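Ticket 690: Christmas special, audio drifts behind picture from part two on

Opened by: Nilmini Thambiah
Product: Vumport archive player, web and TV app
Status: open, then closed, then open again

Monday, 9:10
Three complaints overnight, all the same program. The old variety show Christmas special, the one with the sleigh entrance and the choir sketch. Picture fine, sound fine, but they come apart after the first musical number. By the time the host does his monologue he's laughing before the joke. One viewer thought it was part of the act.

Checked on my own laptop. Part one OK. Part two starts OK, then slips. Worst in the choir sketch, the solo starts while the kid still has his mouth shut.

9:35
Same on the TV app. Same on phone. So not the player, or not only the player. Other specials from the same season seem fine, tried the New Year one and the Easter one.

Asked Prasanna Kanagaratnam if he re-uploaded anything last week. He did. New transfer from the Nolten tape, replaced the old file because the old one had the ad breaks cut badly and lost half a punchline. So we have a new file and a new problem.

10:20
Rolled back to old file on the test page. No drift. But punchline gone again, and the credits stop in the middle of the band. Can't leave it like that, people write in about the band. 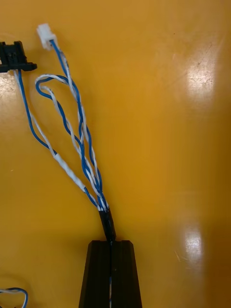 Put the new file back up for now with a note under the title. Note says "sound may run slightly off in part two". Slightly is generous.

11:05
Measured it properly. At the start of part two it's in sync. At the end of the dance number, 139 frames out. That is not slightly. It doesn't grow evenly either, it sits still for a bit and then jumps. Looks like two jumps. Maybe more, I only scrubbed thru once.

11:40
Found first jump. It's right where the show cuts from the studio to the pre-recorded skit in the train station. Second jump at the cut back. So it's something about the film insert.

Prasanna says the Nolten machine was set to fix dropped frames automatically. If it thinks the insert is damaged it tosses frames from the picture and leaves the sound alone. Insert is grainy as anything and has fake snow all over it. Could be reading the snow as damage?? Would explain a lot.

13:15
Back from lunch. Two more complaints. One of them very nice, says she has watched this show every December with her father and could we please get the choir right. The other one not so nice.

Tried shifting the whole soundtrack for part two. Fixes the end, wrecks the beginning. Expected that but had to try.

13:50
Cut the sound in three pieces at the two jumps and slid each one. Works okay for the first two. Third piece clicks at the join, very loud on headphones, right in the middle of applause. Could hide it with a fade. Don't love it.

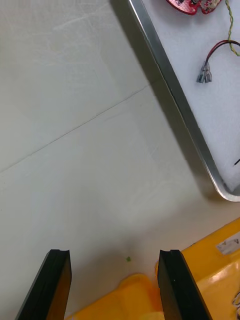 Anoma Patwary: please don't fade the applause. That's the spot where the guest singer walks on and the host says her name over the clapping, and it's about the only time in the show he gets it right. If you dip the sound there you lose the name. I'd sooner have a fresh transfer and wait a couple days. Also the subtitles were timed to the old file, so whatever you do they'll need doing again, can you tell me before it goes live this time.

Fair. Will tell you. Sorry about last time.

14:30
So, fresh transfer. Tape is still on the shelf, not sent back to storage. Prasanna to run part two again with the auto fix OFF. He thinks there's a setting called Flunov or something that does the same job without dropping anything, I said just leave everything off please.

While waiting, went thru the subtitles for part one. Fifteen of them fall on the wrong speaker, the sidekick gets all the host's lines in the restaurant sketch. Separate ticket, 50 lines in that sketch, not doing it today.

15:45
New transfer of part two is in. Insert looks rougher, you can see a couple of scratches that the fix had cleaned up. But the snow looks like snow again, before it kind of smeared. Sync good at the first jump. Sync good at the second. Choir solo, mouth and sound together, finaly.

Uploaded to test page. Closed this ticket.

16:10
Reopened. Rafsan Mondal watched it on the TV app and part two is now quieter than part one. Noticeably. You turn it up for the monologue and then the band comes in and takes your head off when it loops back to the menu.

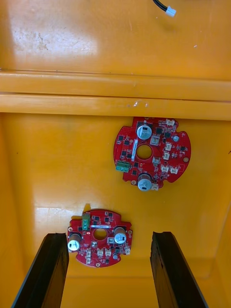 Level on the new transfer was left at 69, old one was set higher. Don't need to run the tape again, can raise it on the file. Doing that now with the Fakir plugin, the plain one, no compressor.

16:55
Raised. Matches part one as far as my ears go. Rafsan checking on the big speakers. Told Anoma, she has the new file and starts on subtitles tomorow morning.

Note under the title taken down. Sent replies to all the complaints, nice one first.

To do still:
Subtitles part two, Anoma
Restaurant sketch speakers, new ticket, me
Find out which other shows went through with auto fix on, Prasanna. Clive Pilkington thinks the summer gala did, and that one has a long film insert at the beach
Leave open until Rafsan says ok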